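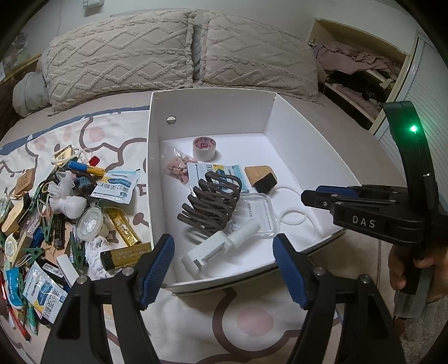 Box of bits, spare bed, end of the month.

April 30, 2018
Shemweta reed organ, bellows and reeds, continued

Back on the organ after a week of pretending it was drying. It has been dry for most of that week. I was avoiding the exhauster hinges.

Where things stand, for anybody picking this up after me: case is in the front room with the back off. Action is on the long bench, upside down, on the two carpet blocks. Bellows board is on the trestles by the window. Reeds are in the egg trays, in order, bass at the left as you face the window. If you turn the trays around to get at the sink, please turn them back. I spent a good part of the morning believing that bottom F had become a very small instrument.

Hinges first. The old ones were canvas, glued on with something that had gone to brown sugar. Came away by hand, mostly, and the last of it with a damp rag and the blunt putty knife. Whoever did the previous job was generous with glue and mean with cloth, so the hinge covered the joint by a hair on one side and a good thumb's width on the other. It held for decades like that, so I'm in no position to sneer, but I did anyway.

New hinge material is the Ondell canvas, the heavier of the two. The lighter one creases beautifully and then frays along the crease, as per the sample I left pinned over the vise. Cut along the weave and not by eye. I cut the first one by eye. It is now a rag.

Glue: Custico hide glue, pearls, soaked overnight. Mixed it a bit thick, thinned it, went too far, left the lid off and went to make tea, and came back to exactly the right consistency. I can't recommend this as a procedure but I have no other to report. Pot sat steady all day once I moved it away from the door. Open time in that room is 20 seconds if you're lucky, less on the side by the window, so have the cloth already folded and the block already in your other hand. Warming the board with the hair dryer buys you a bit more. Ornella says to use the heat lamp. The heat lamp is the reason there's a mark on the windowsill.

Left the clamps on until after lunch. Both hinges are down flat, no bubbles, and the exhauster boards swing with no gap that I can see light through.

Rubber cloth is a sadder story. The piece we ordered from the Stemton place came folded, despite the phone call. Folded cloth has a crease in it and a crease in the wrong place is where the leak will be in a couple of years. I laid the pattern out three different ways to keep the crease in waste and managed it for the two exhausters. It runs straight across the reservoir piece whatever I do. So the reservoir waits. I've written to Stemton asking for another length, rolled, on a tube, with the word ROLLED in capitals, and I fully expect it to arrive rolled and then folded.

Glued the first exhauster cloth in the afternoon. Order that worked: long straight edge opposite the hinge, then the two sides from the wide end toward the hinge, then tuck the corners. Not the corners first. The manual photocopy says corners first. I think the person who wrote it had somebody to hold the other end.

Card stiffeners went in before the cloth, one on each side and one across the front. I reused the old ones where I could. They're a nice dense grey card with somebody's sums pencilled on the inside, what looks like pounds, shillings and pence, and they don't add up. Kept those facing inward, where they were.

Quick test with the feeder held shut and my palm over the port: it resists, properly, and when you let go there's a decent sigh. Did it more times than the test required.

Reeds. Cleaned the bass tray. Soft brass brush along the tongue toward the free end, never back toward the rivet, then a puff of air. Most of them only had dust. The worst had a fragment of moth casing wedged under the tongue, and I'd guess that accounts for the note that the owner described as "a goose in the distance". It now speaks. Slowly, but you can tell it wants to.

Two cracked tongues, both in the upper half. One is cracked at the rivet and was silent, fair enough. The other is cracked partway down and was only flat, and someone before us had scraped the tip to bring it back up, then scraped it some more, then presumably gone home. There's hardly any brass left. I've put both in the envelope on the corkboard with the pitch and stop written on the front. Need to look through the scrap chests for donors. Reeds from another maker will go in the cells if you ease the sides a touch, but the tone won't match and the owner has ears.

Tuning: not yet. I want it all back under its own wind first. I did take a few rough readings on the test bench to see how far the whole thing has wandered. Middle of the compass is a uniform 15 cents sharp of modern pitch, so I believe that's simply where it was built, and I'd like to leave it. Owner wants to play it with a clarinet. Owner's clarinet is going to have views. We should have that conversation before I touch a scratcher to anything, and by we I mean Ornella, who is better on the phone.

Wind: aiming for 92 mm on the water gauge at full reservoir, going by the spring and the note inside the case. The gauge needs new tubing, as the old piece has gone the colour of weak tea and you can't read the water in it. A drop of food colouring would also help. There's a green one in the kitchen.

Pallets: felt is moth-grazed at the treble end but the leather is sound underneath. I went back and forth on this. Replacing the lot is the correct answer. Replacing only the grazed ones gives a lumpy touch and I'd hear about it forever. So, the lot. Felt and leather laminated as one sheet, pressed under the old encyclopaedias, then sliced. Tomorrow's problem, or Ornella's, depending who gets in first. I plan to be late.

Screws. The pan screws go back in their own holes. I have them standing in a piece of cereal box punched to the same layout as the pan. Do not tidy the cereal box. Someone tidied the last one.

The case: I've promised myself I won't get involved with the case until it plays. I rubbed one patch of the left cheek with a bit of turps and soap, just to see, and under the black there's a very good warm grain with some figure in it, and now there is one clean patch on an otherwise filthy instrument and I'm involved with the case. Fretwork cloth behind the front panel was red at some point. It's liver now. Saved a scrap from beneath the batten where the light never got to it, for matching, taped inside the back cover of this book.

Pedal straps: webbing, both frayed, left one held by a shoelace. It's a good knot. Replacing them anyway.

Cost so far is in the other book. I did 20 minutes of that, got as far as the canvas, and decided the light was too poor for sums.

To do, no particular order:
second exhauster cloth, same method, corners LAST
chase Stemton
look for donor reeds, try the chest under the stairs before the one in the shed, which has wasps
tubing for the gauge
felt for pallets, check whether we have enough green or whether that was the piece the cat had
Ornella to ring owner about pitch
more Custico, we're down to the dusty end of the bag
wash the glue brush (done, badly, do it again)

One last thing. The small dowel that sat loose in the bottom of the case, which I've been calling packing, is the missing stop rod for the knee swell. It fits perfectly, and it was under the mop for the whole of last week. I've put a label on it.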